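Electric bill doubled after dryer replacement, is this normal?
Home & Utilities > Laundry > Energy use
Viewed 3,922 times

Teodor Witkowska
Posted in February

We moved into a rental in Woselora last fall and the landlord replaced the old gas dryer with a Clastevska electric one. Since then the bill from Voltbridge has gone way up. The last one says 1,656 kWh for the month. The one before the new dryer was close to half that.

There are four of us and we do 9 loads a week, sometimes with a second cycle because towels come out damp in the middle. A normal load takes 70 minutes on the cotton setting. The heat is a gas furnace, so I didn't think winter would matter much for the electric side.

Is it possible for a dryer to use that much? I don't want to call the landlord and look stupid. Also would it help to run it at night? We are on whatever plan they put us on when we signed up.

3 replies

Foley_Basement
Dryers use a lot of power. Get a clothesline.

Jarosław Walczak
A dryer can raise the bill, but it probably can't do all of that alone. You can work it out from the label. Look inside the door or on the back for the wattage. A full-size electric dryer is often somewhere near 5,000 watts, and it doesn't draw that the whole time because the heating element cycles off. Say a load costs you 4 kWh. Nine loads a week is 36 kWh, so in a month you are at 155 or so. Add the repeat cycles and you might reach 200. That leaves a big piece of the increase that comes from something else.

Check these before you call anyone:

Is the bill for the same number of days as the last one? Mine once covered an extra week after a meter reader missed a visit.

Does it say "actual" or "estimated" next to the reading? If it's estimated, read the meter yourself and send them the number.

Do you have an electric water heater or a space heater running? A 1,500 watt space heater left on for 10 hours a day is 450 kWh a month, more than twice the dryer.

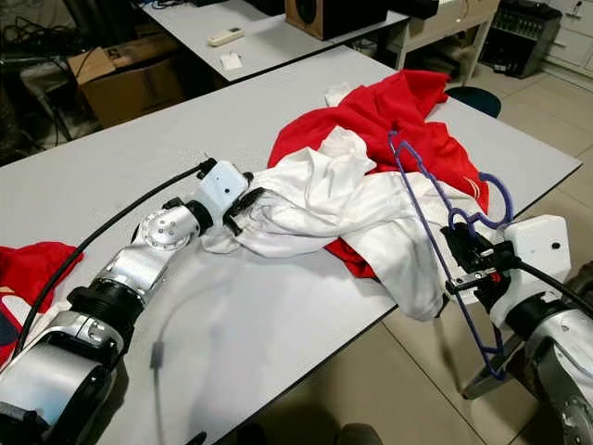

As for the damp towels, 70 minutes is too long for an ordinary load. Most of the time it's the vent. Pull the dryer out, take the hose off and see if it's crushed or packed with lint. Then go outside while it's running and feel the air at the flap. It should push out hard. If it barely moves, the duct is blocked somewhere in the wall and the landlord should have it cleaned. A blocked duct is also a fire risk, so you won't look stupid calling about it.

Dry towels by themselves and don't fill the drum more than two thirds. Shake things out when you move them over from the washer, especially sheets, which roll up into a ball with everything else wet inside. If your washer has a higher spin speed, use it. An extra few minutes of spinning costs almost nothing compared to heating the water out.

Night drying only saves money if you're on a time-of-use rate. The rate name is on page two of most bills. If it's a flat rate, the hour makes no difference.

marlo_k
Agree on the vent. We had a bird nest in ours and loads went from over an hour to 40 minutes once it was out. Also clean the lint screen with soap if you use dryer sheets, they leave a film on it.

Teodor Witkowska
Thanks. The bill says estimated, and the hose behind the dryer was folded flat. I straightened it and the last load took 23 minutes less. I'll send in the meter reading tonight and post what they say. The rate is flat, by the way.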